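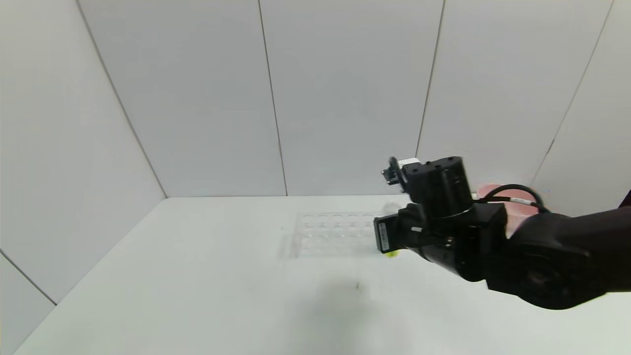 *Fig. 4. Well tray on the white table, towards the back wall.*

## 4. Laying out the table and tray

Read section 3 first if the panels aren't up yet. Panels go up before anything touches the table.

**4.1 Wipe down**

1. Lids off nothing until this is done. Tray stays in its bag.
2. Damp lint-free cloth, back wall to front edge. Straight strokes. No circles.
3. Seams next. Dry cloth folded to a corner, top to bottom, one pass each.
4. Where the panels meet the tabletop: same corner, new fold. Dust collects here more than anywhere.
5. Leave to dry, lights on.

> **Caution:** No scouring pads, no bleach. Both take the matt finish off the panels and it doesn't come back.

Small dark specks on white: try a dry fingertip (gloved) first. If it moves it's dust. If it doesn't, soft pencil rubber, then wipe again. Still there, leave it and write it in the log. Don't scrape.

**4.2 Placing the tray**

1. Fresh gloves. Open the bag at the short end.
2. Hold the tray by its outer edges only. Fingers off the well rims.
3. Wells upwards. Easy to get wrong with a clear tray, so tilt it to the light and look for the rims.
4. Set down flat near the back wall, a little right of centre. Long side to suit your layout sheet.
5. Leave 35 mm clear behind it, otherwise you'll knock the panel every time you lift.
6. Press each corner lightly. Any rock, take it up and wipe underneath.

> **Note:** Clear trays vanish on a white top. Crouch untill your eye is nearly level with the table and the edges show up.

**4.3 Lighting**

- Even light over the whole table. Soft shadows are fine, hard ones aren't.
- Can't make out the well rims from where you stand? Drop the light to 80 per cent. Full brightness washes them out.
- No desk lamps inside the enclosure.

**4.4 Before filling**

- [ ] Table dry
- [ ] Tray flat, no rock
- [ ] Wells clean, no fluff or scratches
- [ ] Layout sheet taped up outside, not on the panel
- [ ] Tray number in the log

Fill volume is 300 µl per well unless the sheet says different. Start at the back row and work forwards so your sleeve isn't over wells already done.

> **Caution:** Don't slide a filled tray. Lift it, both hands, level.

Spare trays: Karnmont sleeves of 40, bottom shelf. Re-seal the sleeve after. Running low, tell Sarahí Pacheco or put it on teh order list.

Spills go to section 6.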